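カテゴリー:学生プロジェクト報告/生活・被服

「畳み始めの状態」は本当に仕上がりを左右するのか

家政系の入門書には、衣類は畳む前にきちんと広げよと書いてある。Murnthorpe校の生活実習でも1月からそう教わってきた。ただ、根拠を示した資料は見つからなかった。私たちの班はこの教えをあまり信用しないまま、半袖のポロシャツ1着で確かめることにした。

台には深い青緑のフェルト調の布を掛けた。滑りにくく作業しやすいという触れ込みだが、比較した人がいるのかは疑わしい。開始時のシャツは整えず、襟が立ち、身頃が折れ重なったままにした。 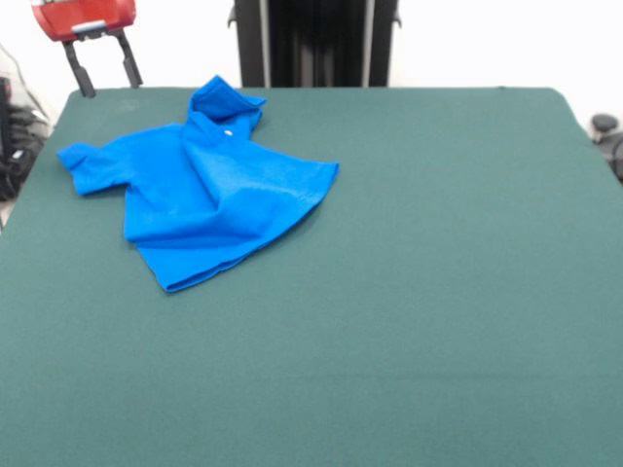

手順は2通り用意した。ひとつは肩と裾をそろえて完全に広げてから畳む方法、もうひとつは見えている袖と裾をつかみ、そのまま形を直していく方法である。試行は合わせて70回、畳み上がりは3段階で評価した。評価者は班員2名で、どちらの方法か知ったうえで採点している。この時点で数字の価値はかなり下がると思う。

面倒だったのは襟だ。ポロシャツの襟は立ったまま残りやすく、前立てのボタンの位置を目印にしても、左右の中心がなかなか決まらない。片袖が身頃の下に入ると、裾を引いても斜めの折れが残る。

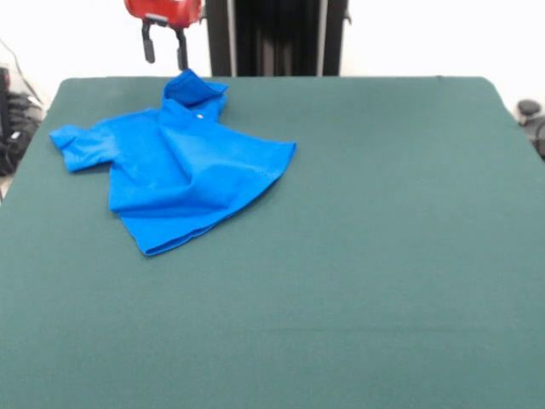 Cillix式と呼ばれる畳み方の解説は、この種の折れを「軽く振れば直る」で済ませている。私たちの試行では直らないことのほうが多かった。

評価の平均は広げる方法がわずかに上だったが、差は評価者同士の食い違いより小さい。教えが正しいとも誤りとも言えない。1着だけの結果をTシャツや長袖に当てはめるのも無理がある。次に行うなら、方法を伏せて採点し、襟のない服も加えたい。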